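Sundilus Lounge Set: two tub chairs and a pedestal side table

Product code 524. Supplied by El Khatib Contract Furniture, Bradside.

The Sundilus set is made for waiting areas, hotel lounges, staff rooms and any small corner where two people need to sit down. It comes as two matching tub chairs and one round side table. The chairs arrive fully built. The table arrives in two parts and goes together with the key in the box.

You can order the set complete or buy the chairs and table separately. Most customers take the full set, and larger sites tend to add a third chair later on. Chairs from different orders can vary slightly in shade, so tell us if you are matching older stock and we will send a cutting first.

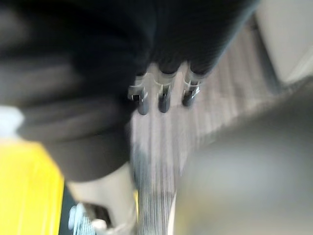

Delivery is to a ground floor room of your choice. Stairs can be arranged but must be booked when you order, as the crew needs a second person for the chairs. Please measure door openings beforehand. We take away the cardboard and wrapping on the day if asked.

Colours

The chairs are stocked in light grey. Navy, rust and moss are made to order and take 30 working days. The table top is white only. Throw pillows are included with each chair and come in beige unless you ask for another colour from the Stutska fabric card. Covers unzip for washing at a low heat. Extra covers are sold in pairs.

Setting out the room

The set is meant to stand against a wall, with the table between the chairs. Leave enough space to get a vacuum cleaner head down each side. The curved backs should not press against the wall, or the fabric will rub in time. On carpet, the splayed legs of the table keep it steady, and the short dark chair legs need no cups under them. On hard floors, use the felt pads supplied.

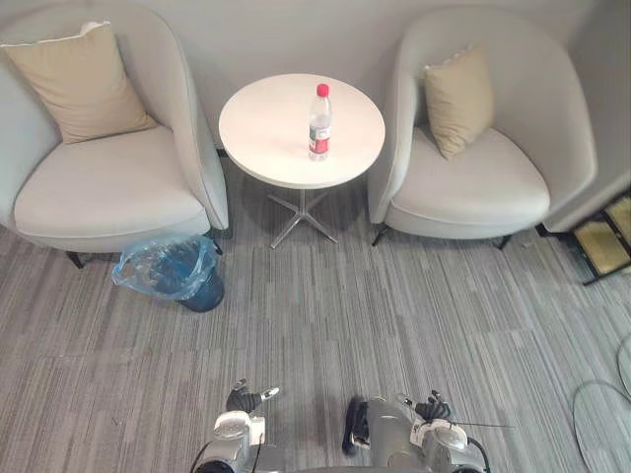 The table is sized for drinks, a phone or a magazine. It is not a work table and should not be sat on. A water bottle takes up little of the top, so there is still room for a cup on either side, and a lined wastebasket fits on the floor next to it by the front of a chair. Wipe the top with a damp cloth and dry it afterwards. Do not use cream cleaners on the white finish or on the chrome.

Chair fabric can be brushed or vacuumed with a soft head. Blot spills straight away and do not scrub.

Prices

Full set: £1228
Single chair: £368
Table and spare cover prices on request.

Prices include VAT. Delivery is charged by postcode. The August price list no longer applies.

Orders and questions

Contact Liette Wong in the Bradside office, quoting code 524. The showroom has one set on the floor in light grey. Please ring before making a special trip.

Page updated November 8, 2023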